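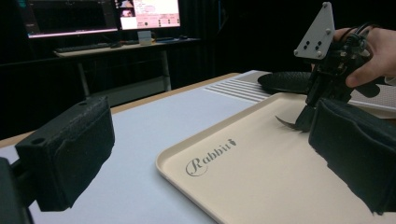
*Table place setting, with a hand-held gripper above the tray.*

## Section 3. Table station for open days

Use this section when you set up the Hoton table station for visitors. It covers the place setting, the grippers and the demonstration itself. Power, network and recording software are covered in Section 2 and should be finished first.

The station takes one operator and one host. At the Setumside open day in August the operator was Misaki Arai and the host was Ott Mägi, and the steps follow the order they used.

### 3.1 Before the doors open

1. Lock the station frame and check that the striped floor tape is stuck down at the posts. Replace any piece that lifts when you run a shoe across it.
2. Draw the side curtains. Leave the front open so visitors can see the table.
3. Wipe the white table surface with a dry cloth. Do not use spray cleaner, as it leaves a shine under the overhead light.
4. Move cables on the floor away from the side where the operator will stand.
5. Check the station number on the label against the booking sheet. The open-day station is 2372.

**Caution:** Visitors stay outside the striped tape while a gripper is in use. The host is responsible for this, and the operator should not have to look up to check.

### 3.2 Lay out the place setting

1. Put the striped mat on the white surface, toward the right side of the table.
2. Set the black plate on the mat. The rough side faces up.
3. Place the cream tray next to the mat with the printed side up. It can sit at a slight angle, but the whole tray must be on the table.
4. Hold the right gripper open above the plate and look at it from the operator's side. You should be able to see the plate between the fingers.

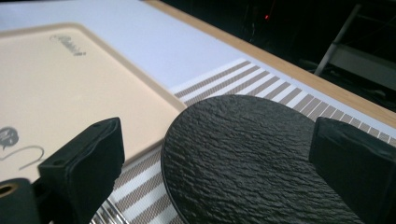

*Gripper fingers open on either side of the black plate.*

**Note:** The plate is hard to pick up flat. If a visitor asks to see it lifted, do it once, slowly, and go back to the tray task. Tùng Ngô has asked that the plate not be used for timed runs.

### 3.3 Fit the grippers

1. Push up long sleeves only if they catch on the linkage. Loose cuffs are fine if they stay behind the wrist.
2. Take the right gripper first. Loop the thin cable over the back of the hand and let it hang past the wrist.
3. Open and close the fingers 3 times. They should move without a click. If you hear one, tighten the plate screws and try again.
4. Repeat for the left gripper.
5. Check the pads. A pad that has come loose at a corner must be changed before the demonstration – tape is not a repair.

**Caution:** Do not pull a gripper free by its cable. The connector is small and the spare is kept at the Fenudov office.

### 3.4 Run the demonstration

One demonstration lasts 5 minutes, including questions. The host talks while the operator works.

1. The host gives the name of the station and tells visitors where to stand.
2. The operator brings both grippers over the table and holds them open for a moment.
3. The operator works at the tray with the right gripper, keeping the left one open at the side of the table until it is needed.
4. The operator picks up the thin brown item by its upper end, moves it clear of the tray, and puts it back. Use slow, even movements. Fast ones are hard for visitors to follow and they also spoil the recording.
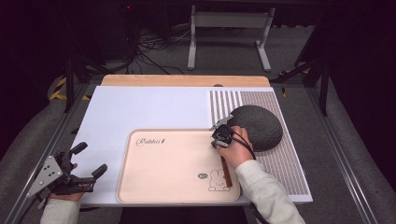
5. The operator opens both grippers and draws them back to the near edge of the table.
6. The host takes questions. Questions about price or delivery go to Nana Nyarko at the front desk.

If an item falls on the floor, stop. Put the grippers down before you bend to pick it up.

### 3.5 Visitors trying the gripper

Visitors may try the right gripper only, with the operator standing next to them. Children need an adult with them at the table. Allow one pick and one place for each person, and wipe the handle between turns.

Turn recording off before a visitor takes the gripper. Nayeli Camacho keeps the consent forms for anyone who wants their run saved, and a run without a form must be deleted the same day.

### 3.6 Closing the station

1. Stop recording and wait for the save message on the monitor.
2. Take off the left gripper, then the right, and lay them on the foam in the Šimkus case with the fingers closed.
3. Stack the tray on the mat. Pack the plate separately, wrapped in a cloth.
4. Write any faults in the station log, with the time of day.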